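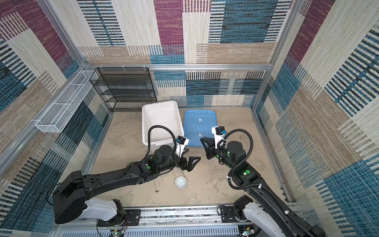 Tub and lid at the back, bowl between the two arms, fabric walls all round.

Search tips Go

Keeping a Two-Arm Cell Sweet

Friends, our pair at Flemholm gets a good going-over every October and little touch-ups in between, and I do enjoy it! Wipe the pale floor first with a barely damp cloth, working from the back corners toward the rail. Scuffs mostly lift with a white eraser pad — old stains may not, and I've stopped fretting over them.

Next, the hoses. Move each arm slowly by hand (power off, please) and watch the loop above the wrist. It wants a nice generous arch, with no tugging at the clips. Then brush out the rail slots and snug the base bolts. I check mine every 600 hours, and tie any dangling wires well clear of the joints.

Striped cloth walls hold dust like a sofa does, so vacuum them with the soft brush.

Comments (3)

Xiomara Van Dusen: Does the eraser pad dull the floor?
Harriet Fitzsimmons: Not mine, dear, but go gently.
Pruitt: Wiped the camera lenses too, big difference.

Contact | © Trotach Shop Tips | Back to top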